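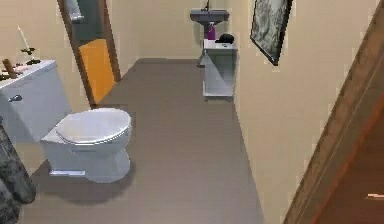

Section 4: Fitting and setting the fill valve

26/10/2020
By the Pevport home repair desk

This section covers the Hollen side-entry fill valve, which is the part the Dirnberg kit gives you in place of the old ball float. The leaflet in the box claims the swap takes ten minutes with no tools. Set aside an hour and find an adjustable wrench.

Before you start

You will need the valve, the two washers from the kit, a wrench, a sponge, a bucket and an old towel. The kit also has a tube of "sealing gel". Leave it in the box. The washers make the seal, and gel on the threads only makes the nut harder to judge by feel.

CAUTION: Turn off the water at the stop valve before you touch anything inside the tank. If the stop valve won't close all the way, turn off the supply to the house. Don't trust a stop valve that has sat untouched for years just because the handle turns.

Removing the old valve

1. Close the stop valve. Flush and hold the lever down until the tank is as low as it will go.

2. Clear off the tank lid, lift it straight up and lay it flat on the towel. Don't lean it against the tub or the wall.

3. Sponge out what is left. The leaflet skips this step, and the water it leaves behind is enough to soak a bath mat.

4. Put the bucket under the supply line. Undo the coupling by hand if it will go, and with the wrench if it won't.

5. Hold the old valve still from inside the tank and loosen the lock nut on the outside. Lift the valve out, washer and all.

Note: If the lock nut is metal and badly rusted, put penetrating oil on it and leave it overnight. Makers of these kits like to say "a firm turn will free most nuts". A firm turn will also crack a tank.

Fitting the Hollen valve

6. Wipe around the hole, inside and out. Old rubber sticks to china and a new washer will not seal over it.

7. Push the thicker washer onto the threaded tail with the cone side facing the tank wall. The drawing in the leaflet has it backward.

8. Pass the tail through the hole from the inside. Turn the valve so the float can move up and down without touching the flush arm or the wall of the tank.

9. Thread on the plastic nut by hand. Once it is snug, give it a half turn with the wrench and stop there.

10. Check that the second, flat washer is seated in the coupling, then connect the supply line by hand and nip it up.

CAUTION: The plastic nut strips easily. If it feels crooked in the first turn, back it off and start again.

Setting the water level

11. Open the stop valve a little and watch the joint while the tank fills. Run a dry piece of toilet paper around the nut. It shows a weep long before you would see a drip.

12. Turn the screw on top of the float until the water stops about 40 mm below the top of the overflow tube. Turn it clockwise to lower the level.

13. Flush three times and look at the level after each fill. If it creeps up, the valve seal has grit in it. Shut off the water, take off the cap, rinse the seal and try again.

Note on the "eco" setting: Dirnberg says its lowest setting saves 1,104 gallons a year. The box does not say how many people, how many flushes, or what valve it was compared with. In our trial the lowest setting often meant flushing twice, so we went back up. Try it for a week if you like - just don't plan your water bill on it.

Note on spare seals: The Moradi seal is sold as a match for this valve. It fits, but it is a touch thinner, and we would use it only until the right one arrives.

Check the joint again the next day, and once more after a month.

Comments (3)

tapwasher: Backward drawing confirmed. Mine leaked until I flipped the cone washer.

old_house_owner: Half a turn seems like nothing. I gave it a full one and now own a split nut, so fair enough.

mill_lane: Fitted mine last December and it still hisses for a second at the end of the fill. Is that the seal or do they all do it?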